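Chapter 6
Headways, Bunching and Dwell Time

A timetable states when each bus should leave a stop. Passengers on a frequent route rarely consult it. They arrive at random, and what they experience is the headway, the interval between one bus and the next. This chapter treats the headway as the basic unit of service and examines why it tends to become irregular.

Dwell time is the period a bus spends stopped with its doors in use. It depends mainly on the number of people boarding. A bus running slightly late meets more waiting passengers, dwells longer and falls further behind. The bus following it meets fewer and gains ground. If no one intervenes, the two will eventually travel as a pair – a condition known as bunching. 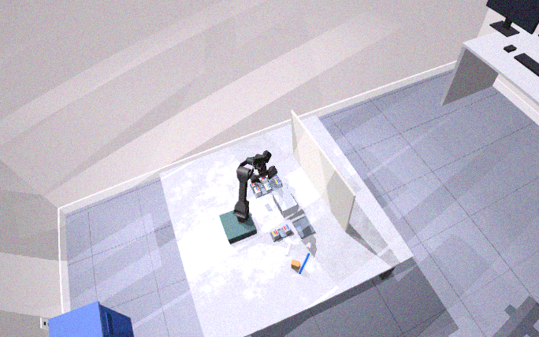

Figure 6.1 Simulated robotic arm over a tray of small items.

The main case is the Serkville to Laltevport corridor, which carries some 700 passengers in the morning peak. Edivaldo Arruda and Augustina Odoi recorded departures at its Sampaio stop during April. Their tables, reproduced in Section 6.3, are used in the exercises.

Two methods of control are compared. Under schedule holding, an early bus waits for its printed time. Under headway holding, it waits until the gap ahead reaches a set minimum. The second method needs live vehicle positions, and its cost falls on passengers already on board.

6.1 Measuring the headway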